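How do I space the pegs evenly on a wall-mounted drying rack?

Filed under: Home & Garden > Laundry > Build It Yourself

I'm making a drying rack for the laundry room because the Astura one we had pulled out of the wall. The board is pine and will be screwed into two studs. I want 12 pegs on it but every time I mark it out the last gap comes out bigger or smaller than the others. I don't have a drill press, only a hand drill. Is there a simple way to lay this out? Also, what do people use to finish the wood so it doesn't mark wet clothes?

Answer 1 (marked helpful by the person who asked)

You are probably dividing by the number of pegs. With 12 pegs there are 11 gaps between them. Decide how far the first and last pegs sit from the ends of the board, measure between those two marks, and divide that by 11.

It also helps to mark every peg from the same end. If you step along one gap at a time, a small error gets carried down the board and all of it shows up in the last space.

I work out the spacing on paper before I touch the board. A big sheet with a grid on it saves a lot of ruler work, and you can draw on it as much as you want. Lay one of your sticks on it to see how far it will stand out from the wall.

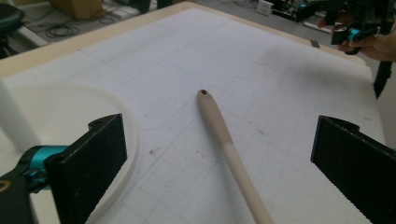 Drilling the holes

Use a brad point bit if you have one. Put tape on the bit for depth. For the angle, cut a scrap block to the slope you want and hold it next to the bit. Tip the pegs up a little or the hangers slide off. Drill one hole in scrap first and check the fit, as store dowels vary in size.

Finish

Sand with 200 grit or whatever is close to it, then put on a water-based clear coat. Let it cure for a full week before you hang anything wet on it. I used Horklow clear satin on mine last August and it has not marked anything.

Answer 2

Just buy one. Obura sells a folding rack that holds more than you'd think. Pegs take up too much wall.

Answer 3

Agree with the first answer on the gaps. I would skip the clear coat on the pegs and only do the board. Glue gets a poor grip on coated wood, so if you do coat them, keep it off the ends that go in the holes. Wet jeans are heavy, so don't use thin pegs.

Comments

The 11 gaps thing fixed it. Thank you.

Does the Susance wood oil work for this? I have half a can left.

I wouldn't use oil near white shirts.

Last updated: August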